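4.2 Basket loading at the Flodia breakfast counter

The second task we followed was basket loading. Before the arms were installed in June, two attendants filled the baskets by hand at the start of each shift, then carried them out to the counter. With the Pathirana cell, the same attendants put out the cups, baskets and tableware and step back while the arms place the cups. Figure 3 shows the work at the cell.

We watched 20 shifts and interviewed all the attendants who took part. Brayden Cloutier coded the interviews. The changes people described were mostly small ones. They bent and reached less. They also spent more time waiting, and several said they did not know what they were allowed to do while the arms were moving. One attendant put it this way: "I used to be finished and gone. Now I'm finished and standing there."

Correcting cups was the part of the job most often left out of the written procedure. When a cup ended up on its side, some attendants paused the cell and set it straight, and others let the arms go on and fixed the basket afterward. The Flonavport manual covers only the first case. Attendants logged 44 pauses over the study period, and in the interviews they told us that many corrections were never logged. 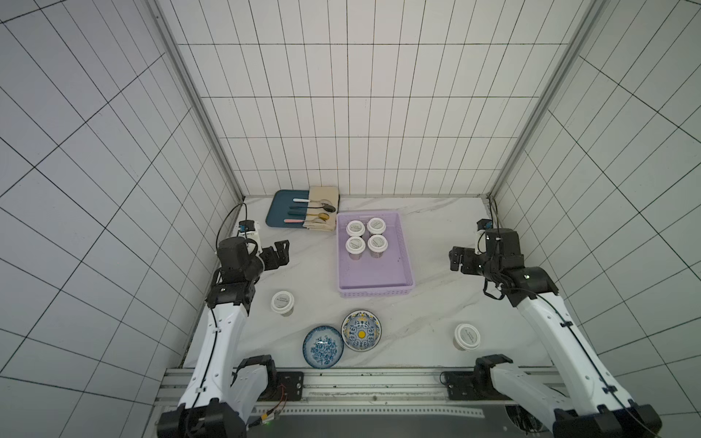
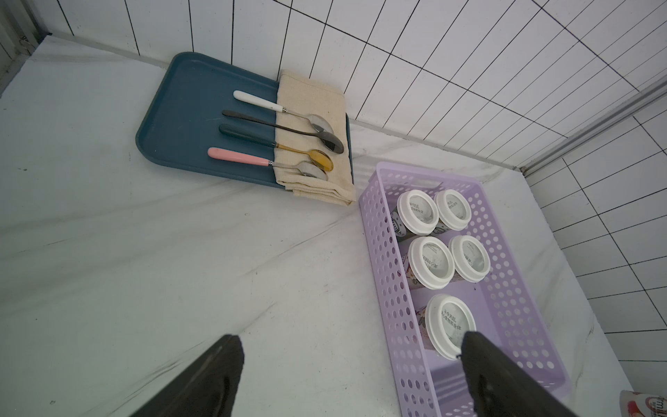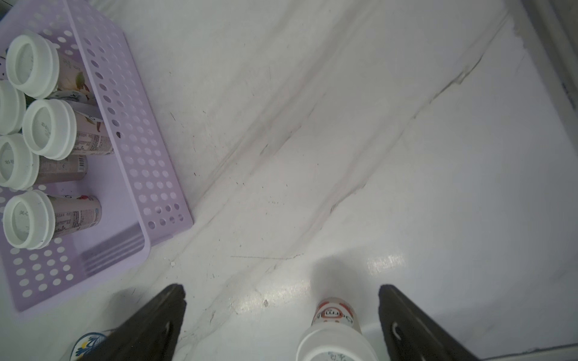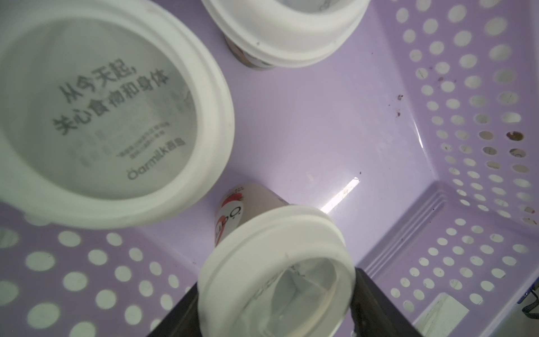 Figure 3. Basket loading. The first panel shows both arms at the counter; the others are views from a camera at the wrist or gripper.

4.3 Who answers for the basket

Under the old routine, the attendant who filled a basket also signed for it. The site kept the signature after the cell came in, and this caused some unease. Attendants were signing for cups they had not placed. Two of them started checking every basket again before signing, which took back part of the time saved. The shift lead at the Sokusen site dropped the signature and asked for a single check at handover instead.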